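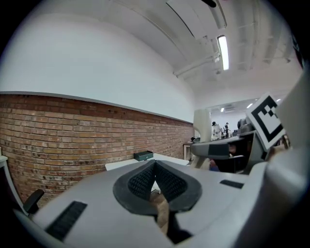 Re: Skarnero hand gripper, worth it?

On 13 August 2022, Jolán Fodor wrote:
> Has anyone bought the Skarnero kit? Eveo quoted me 1849 for one
> gripper and 171 for spare finger pads. The brochure says the pads
> are good for 2000 grasps. Grasps of what, it doesn't say.

Jolán,

We've had ours since February. The dotted pads hold well and the lever is where your thumb wants it. The manual was translated by someone with a grudge. Ours went over 2000 grasps before we changed the pads, mostly on cardboard, so go easy on the spares.

Ask Eveo what the 2 year warranty covers — I did, and got a second brochure. Clullitz sells the same pads, slower but politer.

Győri

Clullitz users list | Contact the list owner | Back to top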